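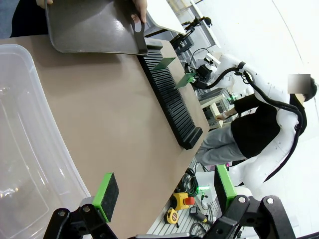

Could the rack section please go first this time, a reader asked after the February round, because by the time we get to page two everyone is tired and the slots get a quick glance and a tick, and the slots are where our pieces get chipped.

Yes! Great suggestion, and done. The rack is now at the top, the trays come second and the bins third. The table itself has moved down to fourth place, and the floor and reach items finish things off as before. Comments from the last round are printed under the items they belong to, so please read them before you tick.

SORTING TABLE CHECK — TRAYS, BINS AND SLOTTED RACKS
Plilatcombe workroom, Yang building, ground floor
October 2018

Mark each item OK, WATCH or FIX. WATCH means it can be used today but needs another look next round. FIX means it comes off the table now and goes on the repair shelf with a tag. If you are torn between the two, mark FIX. We have spares and it takes a minute to swap.

Take everything out of the trays and bins before you start. You can't check the bottom of a bin through a pile of pieces.

THE SLOTTED RACK

Rack sits flat and doesn't rock when pressed at either end.
Result: OK
Comment: Press at the end blocks, where it is solid. Pressing on the ridges in the middle tells you very little and it isn't kind to the ridges.

Ridges straight, none snapped, none leaning into the next slot.
Result: WATCH
Comment: One ridge near the end has a slight lean. A piece still drops in and lifts out, but it drags. I ran a fingertip down the whole row and you can feel it right away, much easier than seeing it on a black rack. Please use the fingertip test, it's wonderful.
Reply: Tried it with the light off for fun and still found the bad ridge. Converted.

Slots free of crumbs, grit and bits of tape.
Result: FIX, then OK the same day
Comment: Turn the rack upside down over the waste bin and tap it. Then a soft brush, along the slots, never across. You would not believe what came out. The old toothbrush works but the flat paintbrush is better and it now hangs on the hook beside the sink.

Pieces stand in the slots without being forced.
Result: OK
Comment: A flat piece should go in under its own weight or with a very light push. If you are pushing hard enough to move the rack, it is the wrong rack for that thickness. The Fultov sheet on the wall shows which goes with which.
Reply: The Fultov sheet is curling at the bottom and you can't read the last line. Marked that as WATCH at the end.

Rack not overhanging the table edge.
Result: OK
Comment: Keep a hand's width between the end block and the edge. Long racks creep when people load from one side. Ours does, anyway.

Loaded rack not carried.
Result: WATCH
Comment: This has come up before. The rack is for standing pieces up while you sort. It isn't a carrier. Unload into a tray, move the tray, load again. I know it feels slower! It is still much faster than picking pieces up off the floor and checking every corner for chips.

THE TRAYS

Rim whole all the way round, no cracks starting at the corners.
Result: OK
Comment: Hold the tray up by two corners and twist very gently. A crack that hides when the tray is flat will open up and show itself. This is my favorite check on the whole list.

Handle cutouts smooth, no sharp lip or burr.
Result: FIX on one, OK on the rest
Comment: One of the Kundell trays had a rough spot on the inside of the handle. It was small, and it was exactly where your finger curls. Sanded it down and it is lovely now. Run your own finger round the inside of both handles, slowly.
Reply: Is it worth writing the date on the underside after sanding?
Reply: Good idea. Pencil doesn't stick to that matte plastic so please use the paint pen.

Underside clean.
Result: WATCH
Comment: People wipe the inside and forget the bottom. If the bottom is gritty it scratches the table and it drops grit into whatever it passes over, and quite often that is the rack.

Tray carried with both hands.
Result: OK
Comment: Very good this round. Every tray I saw moved was moved with two hands.

Trays not passed low over a loaded rack.
Result: WATCH
Comment: A tray edge catches a standing piece very easily, especially when the tray is tilted and you can't see past it. Go round the end of the table or lift well clear. If you need to tip a tray out, slide the rack back first.
Reply: Could we put a strip of tape on the table to show where the rack lives? Then we'd all know where to tip.
Reply: Love this. Added to the list of jobs.

Stack no higher than 4.
Result: OK
Comment: The stack by the window was spot on. Any higher and the bottom rim starts to spread, and then the trays jam together and somebody yanks.

THE CLEAR BINS

Walls and base free of cracks.
Result: OK
Comment: Clear plastic makes this so easy. Hold it toward the window and turn it. A scratch looks dull and stays the same as you turn, while a crack flashes.

Corners sound.
Result: WATCH on 2
Comment: White marks at the corners mean the plastic has been stressed. They are fine for light pieces. Please don't put the metal brackets in them. I have put a dot of blue tape on each.

Rim smooth, lid seats without a thump.
Result: OK
Comment: If you need to thump it, you have the lid from the other size. They look almost the same and I got it wrong myself, with the checklist in my hand.

Bin not filled past the shoulder.
Result: OK
Comment: We put 600 flat pieces through the table in the last big sort and the bins coped well, because people kept swapping them out before they got heavy. More of that, please.

Empty bins put away when you finish.
Result: WATCH
Comment: A clear bin on a light tabletop is surprisingly easy to miss when you turn round with a tray in your hands. If it is empty and you aren't about to use it, move it to the shelf.
Reply: I knocked one off the table at the last session. No damage, but quite a noise.

THE TABLE

Surface free of splinters, lifted edges and sticky patches.
Result: OK
Comment: Warm water and a drop of dish soap is plenty. Please don't use the strong spray from the cupboard. It leaves a film and the racks slide on it.

Table level, feet all touching.
Result: FIX, done
Comment: One foot needed a turn. Set a tray on the table, put a marble in it and see where it rolls. It's not a proper level but it is quick and very satisfying.

Clear space for each person working.
Result: OK
Comment: Two people to a long side is comfortable. Three was tried and elbows met.

FLOOR AND REACH

Floor under and behind the table swept, no pieces underfoot.
Result: OK
Comment: Flat pieces are slippery when stepped on. Sweep before the check as well as after, because the rack tapping sends bits everywhere.

Nothing heavy stored above shoulder height.
Result: FIX
Comment: The full bins had drifted up to the top shelf again. Moved down. Empty trays can go up there, they weigh next to nothing.

Light good enough to see down into the slots.
Result: WATCH
Comment: Fine in the morning. By late afternoon the far end of the table is in shadow, and a black rack in shadow is no fun to load. A clip lamp would sort it out.
Reply: There is a clip lamp in the Yang building store, bottom drawer. It needs a bulb.

WALL SHEETS

Rack and thickness sheet readable.
Result: WATCH
Comment: Curling, see above. New print and a plastic sleeve.

This checklist posted where people can see it.
Result: OK
Comment: It is up, and someone had already written on it, in pen, that the fingertip test should be in capital letters. So noted.

JOBS FROM THIS ROUND

Tape line on the table for the rack.
Bulb for the clip lamp.
New sleeve for the Fultov sheet.
Replace the leaning ridge section, or swap the whole rack if the section can't be had on its own.
Order 2 more Kundell trays, same size as the ones we have — the deeper ones don't nest with them.
Paint pen to live on the hook with the brush.

Comments are open for the next round. If you use a table like ours and check something we don't, please write it in. The tray twist came from a comment, and so did the brush direction, and I'd be very glad of a better way to get tape residue out of a slot. So far I have a folded card and patience.

Reply: Wooden coffee stirrer, cut square at the end. Doesn't scratch.
Reply: Just tried the stirrer. Works beautifully on the wide slots, too thick for the narrow ones.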